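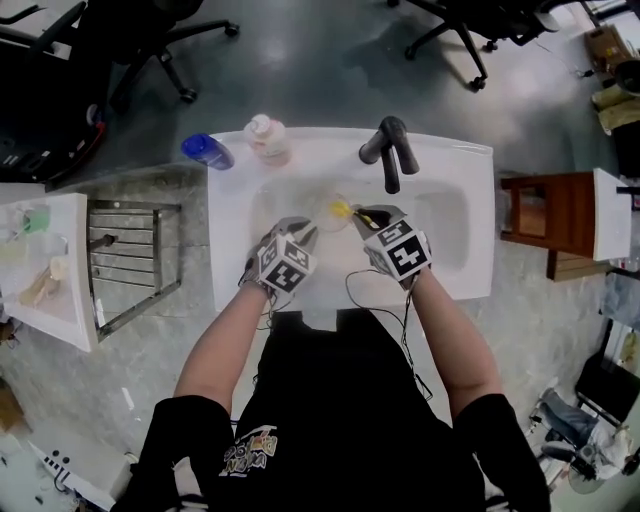 Vol. 3, No. 2 — page 50

WANTED: people who wash up for a living (or used to)

Korard is looking for kitchen porters, canteen staff, cleaners, anyone who has spent real hours at a sink. Paid sessions, starting August. Please read to the end before ringing, we get a lot of calls asking things that are further down.

What it is. Our contract kitchens are getting automated pot wash over the next while, the Flovard line. Arms that pick up, rinse, put down. Before it goes in we need to record how people do the job by hand. Gloves with marker cubes on, thin cables up the arm, you stand at the sink and wash a glass, a cup, whatever is put out. Same thing again. Then again. It is dull in places, we won't pretend.

Who we want. Minimum one year in a kitchen, canteen, care home, pub, school, anywhere with a proper wash-up. Left handers very welcome, we are short. No computer skills needed. You must be OK standing for long spells and OK with somebody sat nearby while you work. Short sleeves please, the cables catch on cuffs. Rings and watches off.

What you get. £50 a session, a session being 3 hours with 2 breaks. Paid the same week, bank transfer only. Bus fare back if you keep the ticket. Tea, and there is a fan going when it's warm.

Now the bit everyone asks. Will this take jobs? Some of the work will go, yes. The agreement at the Delaunay site says no current porter is let go on account of the machines, and hours are kept for the first year. After that it gets looked at again. What changes sooner is the day itself — less time bent over the sink, more time loading, checking, sending back things that come out dirty, and clearing jams. Some porters on the first site like it. Some miss having a corner to themselves and say the machine sets the pace now. Both lots have told us so in writing and you can read what they said before you sign anything.

There are also two permanent posts going, line minders, days only, for people allready on the Korard payroll. Training given, pay goes up one grade. Ask for the seperate sheet. Outside applicants can't be considered for these, sorry.

Your recordings. Hands and sink are what we are after. Your name is kept apart from the files. You can pull out up to the end of your last session and still be paid for what you did. Recordings go to Pravotness, who build the Flovard controls, and to no one else without asking you first.

We need 200 sessions all told so do come back for more than one, most people book a few. Mornings fill up first. Late slot starts 4.30pm if you are coming off a shift.

To apply — a few lines to Tyson Hiebert, staff office, saying where you've worked, which hand you use and when you are free. No CV. Questions about the posts or the agreement go to Darcy Simard, same office, after 2pm.

Skin problems on your hands, tell us before you book. The gloves are snug.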